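Notes from the Hatville visit, June. Typed on the bus so excuse spelling.

Got to Tukoren just after 9 am. Trevor Wainwright met us at the door, badges, coffee, straight in. Long corridor, more than 171 lockers (Owen asked, not me). First stop the packing bay and it was books into bags. Loved this part.

Plain canvas totes, off-white, long handle. Red speckled walls round the work area, gray marbled floor. Very photogenic honestly. 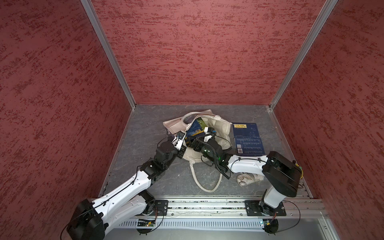 *Tote, dark blue book at the mouth, navy one with the yellow label beside it.*

Trevor says a tote beats a box for books - you can get a hand down the side. Not sure I agree, my shoulder doesnt. Asked about the little beige pouch with the map-ish pattern. He wants one too.

Then 2 of us got onto how you pack a bag so spines survive. Upright, tight, spines up so you can read what you have. Mine at home go in flat and come out bent. Will be changing that.

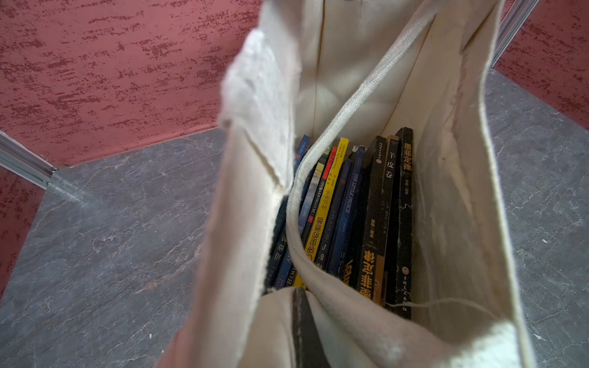
*Nine books, spines up. Black one on the right is 墨菲定律 (Murphy's Law), well scuffed.*

羊皮卷 right next to it, which Owen has been meaning to read for years. Canvas has its stains and creases too, good thick stuff tho.

Lunch in room 282, soup and rolls. Clullisis stand after that but we only got ten minutes, bus was early. Trevor is sending the bag supplier's adress - will foward when it comes.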